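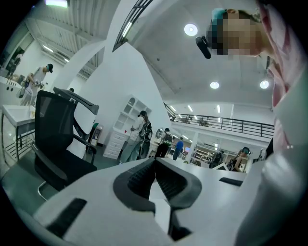 Vamside 작업실 정비 사업 중간 보고 (7월분)

수신: 지원사업 담당 Unai Rivas 님

지난 보고서에 "정리 체계가 자리를 잡아가고 있다"고 썼는데, 그 문장은 거둬들이고 싶습니다. 한 달 더 지켜본 결과 자리를 잡은 것은 수납장 하나 정도입니다.

1. 수납
위쪽이 유리문이고 아래에 작은 서랍이 달린 흰색 장은 잘 쓰이고 있습니다. 유리 안쪽은 들여다보이니 물건을 제자리에 두는 편입니다. 서랍은 사정이 다릅니다. Figueroa에서 제안한 분류표대로 이름표를 붙였지만 내용물과 맞지 않는 칸이 벌써 여럿입니다. 부품 300점을 등록하겠다는 목표 가운데 실제로 목록에 오른 것은 70점입니다. 8월 말까지 나머지를 마칠 수 있다는 내부 의견이 있으나 저는 어렵다고 봅니다.

2. 작업대와 의자
흰 상판 작업대는 그대로 두기로 했습니다. 서서 손을 쓰는 작업이 많은데 높이 조절 기능에 예산을 더 들일 근거를 찾지 못했습니다. 등판이 메시로 된 검은 사무용 의자도 교체 대상에서 뺐습니다. Skudau 견적서에는 새 의자로 바꾸면 작업 효율이 오른다고 적혀 있는데, 어떻게 측정한 수치인지 물었더니 아직 답이 없습니다.

3. 동선
장 앞은 사람이 계속 지나다니는 길목입니다. 가방을 멘 채 오가는 경우도 많아 서랍을 열어 둔 채 작업하기가 불편합니다. 장을 벽 쪽으로 옮기자는 안과 통로를 넓히자는 안이 있고, 비용은 앞의 것이 덜 듭니다. 다만 옮긴다고 이름표 문제까지 풀리지는 않습니다.

4. 예산
승인액 2000만 원 중 100만 원 넘게 Clomo 재고 관리 프로그램 사용료로 나갔습니다. 등록 실적이 위와 같으니 연장 계약은 보류해 주시기 바랍니다. 그동안은 종이 목록으로도 충분합니다.

다음 보고에는 서랍별 점검 결과를 붙이겠습니다. 통로 안은 그 전에 회신 주시면 반영합니다.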